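Open afternoon at the Hinano lab, or how I spent two hours watching robots pick up groceries

I'd been trying to get into one of the Hinano open afternoons for ages, and in May a spot finally came up. It was a Thursday, it was pouring, and I got off the bus one stop too early, so I showed up with wet socks and in a slightly bad mood. The mood lasted until the coffee table. They had those little almond cookies and a stack of name stickers, and after that I was fine.

The building is plain from the street. You go in past the bike racks, up a flight of stairs, and then there's a long corridor with posters on both sides. I always read the posters (I know, most people walk straight past). The one I spent longest on was about Nuko, the project I'd signed up for, and it had a sentence near the top that I copied into my phone: "One episode, two labels." I had no idea what it meant. By the time I left I could have explained it to the bus driver, and I was tempted.

We went in as a small group, mostly people from the Matlala evening course plus a couple of parents with teenagers. The teenagers asked the best questions all afternoon, by the way.

So, Nuko. The people there are trying to teach a pair of arms to handle mixed everyday stuff on a table, the kind of jumble you'd get if you emptied your bag after a trip to the store. Packets, bottles, jars, anything. The usual way to do it is to have a person steer the arms through a task over and over, record the whole thing, and train a model on the recordings. I knew that part already from the course. What I didn't know is how much of the recording gets thrown out. If the person fumbles a pick and goes back for a second try, a lot of groups just delete that run and do it again.

At Hinano they keep the fumbles. Each run gets one label for the task (what was supposed to move, and where to) and a second one that marks the stretches where the operator was recovering from a slip. The model is trained on both, so it gets to see what a rescue looks like. That's the two labels! It sounds so obvious once you've heard it, and I said so out loud, and our guide gave me a look that suggested she'd heard that one before. 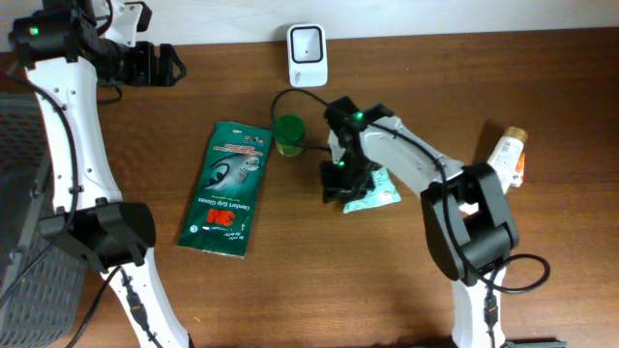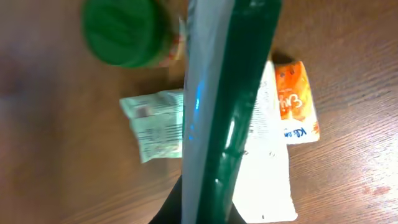

Both taken at the Nuko table: the pair of arms from above, and a close view over one of the grippers.

Words and photos by the author of Slow Bus Home
Filed under: Visits, Robots, Rainy days

The table is where I could have stayed all day. I'd pictured something much bigger, I think from watching too many car factory videos. The arms are white with chunky black joints, and the cables are clipped along the outside, which I liked, because you can follow them with your eye. And then you look at what's between them and it's a pack of 3M work gloves and a green cup and a little bottle with a tan cap. I have a drawer at home that looks like that.

I asked why packets, when a block or a ball would be so much easier. Well, that's the point, said our guide. A wooden block is the same block every time you put it down. A crinkly packet folds differently on every grab, it's shiny so the camera gets glare off it, and it slides under its neighbors. In the close view there's a long green and silver thing right across the middle, hiding part of a pale packet on one side and part of a white one on the other. That is what the arm has to work with, most of the time. The orange packet with "Kids" on it got a cheer from one of the teenagers, who recognized it from school lunches.

They use the different views together. The high one is good for knowing where everything is, and the close one is good for the last little bit before the fingers shut. One of the experiments on the wall was about switching the close view off to see what gets worse. Large things with stiff sides hardly suffered. Thin flat packets suffered a lot - the arm would arrive in the right neighborhood and then pinch the table. I've done that myself with a contact lens, so I was sympathetic.

Now the result, which is the bit I'd come for. They had recorded some 3,000 runs, and trained the same model twice: once on the clean runs only, and once with the fumbles and their labels left in. Then each version got 100 tries at the same set of tabletop jobs. The first surprise is that on the first grab the two came out nearly level. Keeping the mess in doesn't make the arm any neater. Where they split is after a miss. The clean-only version tended to carry on as though it were holding something, moving empty fingers over to the drop spot and opening them very politely. The other one went back and tried again far more often, and that's where its better overall score came from.

I found the chart for this a bit hard to read (two blues, why is it always two blues) but the videos next to it made it completely clear. We watched the polite one drop off its invisible packet several times in a row and the whole group was in stitches.

There are catches. Labeling takes forever, and two people don't always agree on when a recovery starts. Is it when the packet slips, or when the operator notices? They'd had the same runs marked by different people and the start points drifted quite a bit, while the end points matched well. They're now trying a version where the second label is guessed from how the fingers move and a person only checks it. The software for that is called Gronis, and we saw a screen of it, all little colored bars on a timeline. Looked like editing a podcast.

The other catch is that everything so far has been done on the one table, with its one white wall behind. I asked what happens on a dark tablecloth and got a very cheerful "ask us next year."

Practical stuff if you want to go: sign up early, bring a sweater (the corridor is freezing, the lab is warm), and eat before you come unless you can live on almond cookies. Bags go in the lockers by the stairs. The tour is two hours and there's nowhere to sit for most of it, so wear decent shoes. The stop you want for the bus is the one after the bridge.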